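Tips from the toast bench

I've been building a gripper that can handle bread at the shared workshop in Drarkholm since January, mostly in the evenings once the big saw has gone quiet. A few people have asked how I got past the squashed-crust stage, so I've written down what I'd tell myself if I were starting again (and yes, I do eat a lot of toast now).

Print the fingers fatter than you think

My first pair snapped at the pivot, and so did the second. The ones I use now are chunky, and the left one is broad and angular so the bread has something to lean on. The right one does the moving. Matte yellow filament, only because there was most of a reel left on the shelf!

Small screws, tightened by hand

Don't go near a pivot with the electric driver. Do the screw up until the finger stops wobbling, then back it off a touch. Man-sik Ryu put me on to that after watching me strip the same hole twice in one evening, and I've not lost a finger since.

Start with bread that's already toasted

Fresh sliced white folds up like a hanky. Something crusty and a bit rough gives the tips plenty to grab, and you can use the same piece over and over until it crumbles. Hold it near the top and let the rest hang, so that the bottom end gets to the slot well before the fingers do.
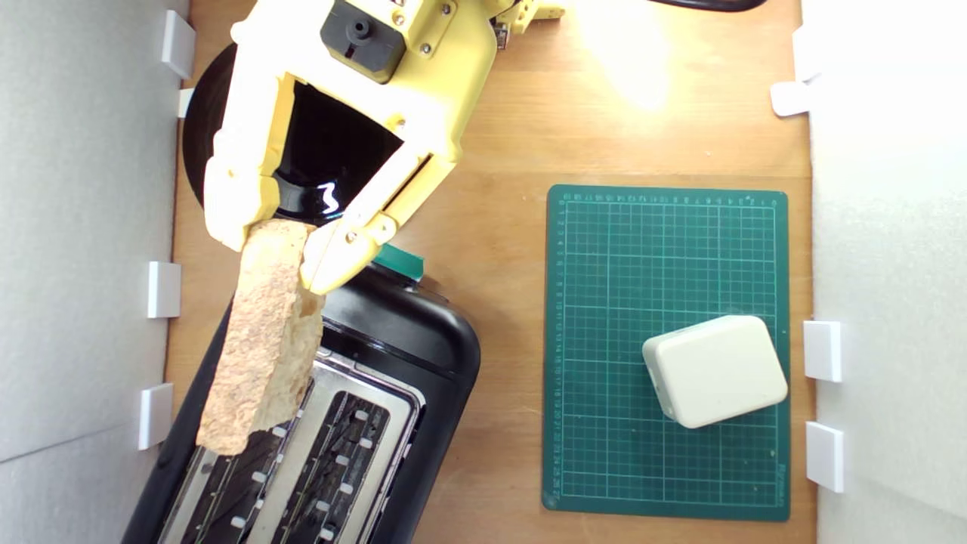

Turn the toaster, not the arm

I spent ages fiddling with the wrist angle when all I needed to do was swivel the toaster on the table. Once you've found a spot that works, put masking tape round the feet and leave it alone. My servo likes to sit at 152 for closed on a thick slice and 224 for open, but yours will be different, so write your own numbers on the tape.

Unplug it while you practise

Toaster off at the wall, every time, until the drop is boringly reliable. I did 381 goes before I let mine near a live one. Tip the crumbs out as well, there'll be loads.

Next job is buttering. Shengli Liao reckons a silicone spatula will do it and I reckon we'll be scraping the walls, so I'll report back.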